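Marks on an oiled desk top – sand it or leave it?

Posted in Furniture and Finishes
Tue 8 November

Kendik
I've got a wooden desk that I use five days a week for work. It was finished with hard wax oil before I had it, or so the seller told me, and I've done nothing to it since July apart from wipe it with a damp cloth. It has started to look dull where my forearms rest and there is one pale ring, I think from a mug, to the left of where I sit. The ring doesn't feel raised. A drop of water left on the dull part soaks in after a few minutes, but on the rest of the top it still beads.

I have a small tin of clear oil left over from a shelf and some sheets of 300 grit paper. My questions are whether I can do only the dull part, whether the ring will come out without sanding, and how long I need to keep everything off it. I work from home so I can't lose the desk for a week. I'd also like to avoid buying a machine sander for one job.

Distholm
Dull where your arms go is normal wear. The oil has gone from the surface and you need to put some back. You can do part of a top with hard wax oil, and that is the main reason for choosing it over varnish, but the patch will show if you stop in the middle of a board. Work to a natural line, such as a join or the full length of the front edge.

First check that it really is oil. Rub a bit of white spirit on the underside or at the back with a clean rag. If the rag picks up a little colour or wax and the wood goes slightly matt, you're fine. If nothing happens at all it may be lacquer, and oil put over lacquer stays sticky for ever. Check as well that it's solid wood or a decent veneer. Look at the end of the top. If the grain carries on over the edge it's probably solid, and if there's a thin line running round, go very gently or you will cut through it.

What I do:

Clear the whole top
Take everything off, including the things at the back that you think aren't in the way. Unplug first and take a photo of the leads. I do mine on a Friday night. 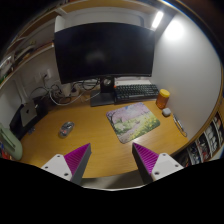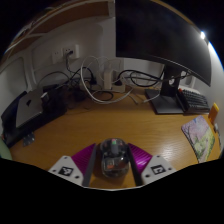
Clean
A few drops of washing-up liquid in a bowl of warm water. Wring the cloth out well, wipe along the grain, then go over it again with plain water. Leave it 30 minutes with a window open. Sleeves and hands leave grease and the oil won't take over it.

Rub down
Your 300 paper is all right for the dull part. Fold it round a cork block and go with the grain, light pressure, no circles. Vacuum, then wipe with a cloth that is only just damp. Don't do the ring yet.

The ring
A pale ring is usually moisture held in the wax and not in the wood. Put a dry cotton tea towel over it and use an iron on low, no steam, for a few seconds at a time. Lift and look each time. If it hasn't changed after five or six goes, rub it lightly with the paper along with the rest.

Oil
Very thin. A teaspoon covers more than you'd expect. Wait for the time on the tin, then wipe off all the extra with a lint-free cloth. Most bad results come from leaving too much on.

Waiting
Touch dry overnight. I'd give it 8 hours before a second coat if it needs one, and put things back gently the day after that. No mats or anything rubber for up to two weeks, as rubber feet can mark fresh oil. Bits of card under the feet will do.

Lay the rags out flat outside to dry before they go in the bin. Oily rags in a heap can catch fire on their own.

Totov
Mayonnaise gets rings out. Leave it on overnight. Worked on my mum's sideboard, no idea what finish that was.

Shibata
Agree with most of what Distholm wrote, but I wouldn't use an old tin without testing it. Stir it properly – shaking puts bubbles in – and if there's a skin on top or it has gone stringy, buy a new one. Try it on the underside and leave it a day. Clear oils differ a lot in colour and some go quite yellow on pale wood.

I'd skip the mayonnaise on a desk. It is only the oil in it doing the work and you then have to clean the grease off before you can finish the top.

Kendik
Thanks all. White spirit on the underside took off a bit of wax, so it's oil. There was a skin on the tin, so I'll get a new one and start on Friday evening.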